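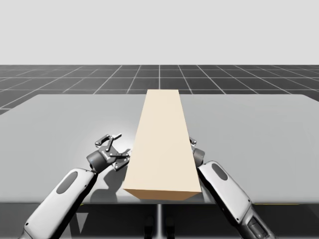 Progress on the Gasadar reissue has been slower than the plan you approved in May, and I would sooner say so at the top than bury it. We said the masters would be finished by now and the pressing under way. The masters are finished. The pressing is not under way, and I have doubts about the new dates I've been given. The outer packaging is also undecided. A long, plain cream box with no label or lettering on it is close to what I would like to sell the set in, and the designers at Brerlow think it looks unfinished. They may be right about the shops. I don't think they are right about the people who buy modular synthesizer records.

Transfers. Of the 80 reels in the Goston archive, 71 have been transferred and logged. The other nine need baking, and the studio will not promise that they will play afterward. I have listened to everything we have so far. Much of it is very good, especially the long sequencer pieces on the early reels. Some of it is a person tuning an oscillator for most of a side. The catalog notes that came with the tapes call several of these "finished works," and I have stopped trusting the catalog notes.

Mastering. Enriquez delivered the final masters for all 5 discs. The first set came back too loud, with the filter sweeps squashed flat and the tape hiss scrubbed until the quiet passages sounded like they were under water. We sent it back. The second set is much better. There is more hiss and I can live with it. One track on disc three still has a dropout in the left channel, and Enriquez says it is on the tape. I checked the transfer and it is, so we are leaving it in and mentioning it in the booklet.

Pressing. The order is for 500 sets. The plant has moved our slot twice, each time with a cheerful email and no explanation. Test pressings of discs one and two arrived and I played them on two turntables. Disc one is fine. Disc two has a swish through the whole of side B — loud enough to hear over the drone pieces, where there is nothing to cover it. The plant's first answer was that this was within tolerance. I have asked for a new test and have not approved the run.

Booklet. The essay is written and edited. The equipment list is a problem. The tape boxes name synthesizers that, as far as I can tell, the Goston studio did not own when the tapes were made. Brerlow wants to print the list anyway, on the grounds that collectors like a long gear list. I would like to print only what the studio's own purchase records support, and that makes a shorter page. Please tell me if you feel strongly either way.

Money. We are inside the grant as of 15 September 2021. Transfers came in under budget and mastering went over by nearly the same amount, mostly on the second pass. Packaging is the line I can't vouch for. Brerlow's printed slipcase costs more than we allowed, and their estimate leaves out shipping to the plant. I have asked for a full figure in writing before we agree to anything.

What we promised and have not done. The listening event at Goston has no date. The venue was keen in the spring and has since gone quiet. The download edition was meant to go up ahead of the vinyl, but the distributor wants both on the same day, and I haven't heard a good argument for it. I would like your permission to release the download first.

The next release payment is tied to an approved test pressing. I am not asking you to relax that. If the second test of disc two has the same swish, I will ask the plant to recut the side, and the delivery date will move again.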